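Fake Flowers Get a Fair Hearing at Badawi Hall

Badawi Hall has settled its June flower question, and the answer doesn't need water.

The front desk, the two meeting rooms and the long windowsill on the second floor will all be dressed with artificial stems this summer, ending a run of fresh bouquets that looked splendid on delivery and like a cautionary tale by the end of the week. The hall spent $827 on cut flowers last year. This year's budget is $125, which buys very few peonies but quite a lot of polyester.

Most of the stems come from Fendska, a craft supplier on Sirer Street with a whole back wall of things that will never wilt. Blue won by a wide margin. A yellow ball on a thin stem also made the cut, along with a pale green and white bloom that passed on the grounds that it went with everything.

The glassware caused more discussion. Badawi Hall owns a cupboard of vases left behind by decades of weddings, retirements and one very long chess tournament, and there was some feeling that new flowers deserved old glass. The teal jar was an early favorite. The purple vase had its supporters, though its narrow neck puts a firm limit on ambition.
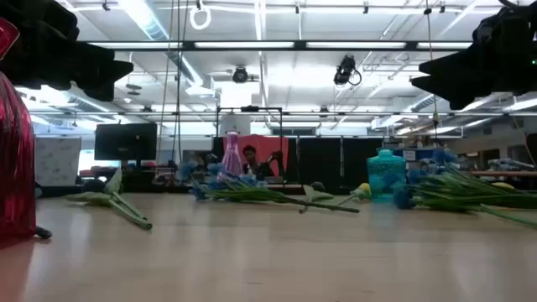

Blue blooms, a teal jar and a purple vase on the arranging table.

Anyone who has tried to arrange artificial flowers will know they have opinions. A real stem flops where gravity sends it. A fake one has been folded in a box for months and means to stay that way, so the first job is to bend everything back into a shape a plant might plausibly choose. The desk's instruction sheet recommends patience – and, a line later, pliers.

It also recommends starting with one stem. A single closed bud in a slim vase makes a perfectly decent display, and it leaves the big blue bunches for containers that can take them. Filling a narrow vase first and regretting it later is apparently how last winter's holly ended up in an umbrella stand.
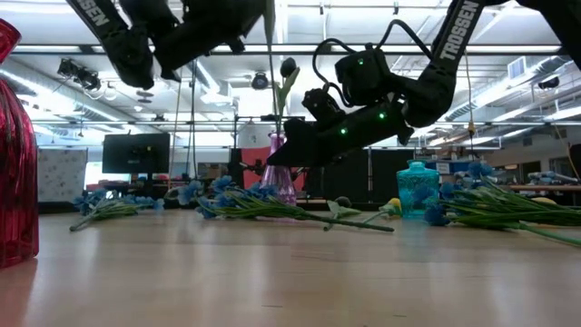 Height is the other sticking point. The hall's rule is that a visitor at the front desk should be able to see the person behind it, a standard that several past centerpieces failed. Anything tall will go to the windowsill, where it can loom in peace over the parking lot.

Not everyone is converted. The Uson Garden Club, which meets in the smaller of the two rooms, has asked that its table be left bare during meetings, on principle. The hall has agreed. The club's 88 members may bring in whatever they have grown, provided they take it home again before it drops petals in the piano.

The displays go out in June and stay up for 12 weeks, with a dusting at the halfway point. Spare stems will be kept at the front desk, and visitors are welcome to suggest a better arrangement. They are asked not to water anything.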